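3 min read

Thread on grocery loyalty apps and who really uses them. I work with store data for small chains, so I see this question every week.

1/ Last spring, Westerberg moved almost all of its weekly discounts from the paper flyer into the app. The idea was to bring in younger shoppers. I helped them to read the results.

2/ The younger shoppers did come. But they opened the app mainly at the register, to show the code, and then closed it again. They did not look at the offers before the trip.

3/ The people who planned with the app were mostly over 60. They had planned with the flyer for many years, and they continued the same habit on a phone. I did not expect this, I must admit.

4/ There was also a group that we lost. One in 12 of the regular flyer customers came less often after the change. When the stores called some of them, the answer was simple – they felt the lower price was now for other people.

5/ The chain Bonis chose another way. Every app discount is also printed on the shelf label, and you can get it with a plastic card. It costs more in labels and in work. Their older customers stayed.

6/ Many managers ask me for personal offers. My experience is that shoppers like them for things they already buy, such as coffee, diapers or cat food. A coupon for a new yogurt is mostly ignored.

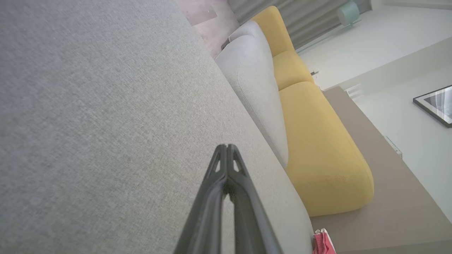

Helge Sæther

7/ One more point is the time of day. Offers sent at 4 in the afternoon were used much more than offers sent in the morning. People decide about dinner late, also those who say they have a plan for the week.

8/ If you run a small chain, I would keep the flyer for one more year, even if it is only one page. Put it next to the entrance and ask the cashiers how many are left in the evening.

9/ I will write about self-checkout and coupons next time. If your store has tried digital shelf labels, please send me a message, I would like to compare.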